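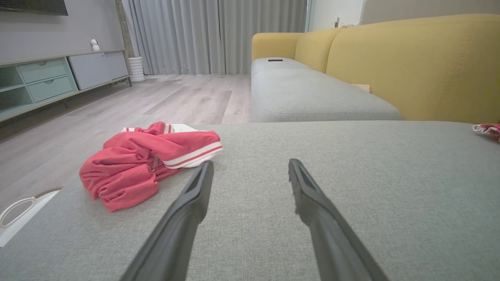
*Prenda roja con ribetes blancos sobre un cojín gris.*

## Fludimitz: un simulador de esclusas hecho en 54 horas

El prototipo que el equipo Prirkia presentó en la jam de Rivadeneira ocupa 23 megabytes y se ejecuta en el navegador. El jugador controla las compuertas de un canal y debe hacer pasar barcazas sin vaciar los tramos superiores. No hay tutorial. Las primeras tres pantallas limitan los controles disponibles y el resto se deduce.

La dificultad técnica estaba en el agua. Damián Ibarra, programador, descartó pronto la simulación por partículas: con el canal completo, el tiempo de cálculo hacía imposible mantener una tasa de fotogramas estable. La sustituyó por una rejilla de columnas que intercambian volumen con sus vecinas en cada paso. El modelo ignora la turbulencia y conserva la masa, que era el único requisito del diseño.

«Perdimos la primera noche con un error de redondeo», explica Ibarra. «Cada apertura de compuerta creaba un poco de agua. A los diez minutos el canal se desbordaba solo».

La solución fue pasar a enteros. El volumen se almacena en unidades indivisibles y el sobrante de cada reparto queda en la columna de origen.

Gisela Vergara diseñó los 12 niveles en papel cuadriculado antes de que existiera un editor. Cuatro resultaron irresolubles al cargarlos y se rehicieron la última tarde. El sonido, a cargo de Lautaro Sosa, se genera a partir del caudal: un filtro paso bajo se abre cuando aumenta el flujo entre dos tramos. No hay música.

La versión entregada tenía un fallo conocido. Si dos barcazas entraban a la vez en la misma esclusa, la segunda perdía la colisión y atravesaba la compuerta. Se corrigió en junio, junto con el guardado de partida.

El código está escrito sobre Hongate, una biblioteca propia que el grupo arrastra desde jams anteriores. Vergara trabaja ahora en un editor de niveles para jugadores, todavía sin fecha de publicación.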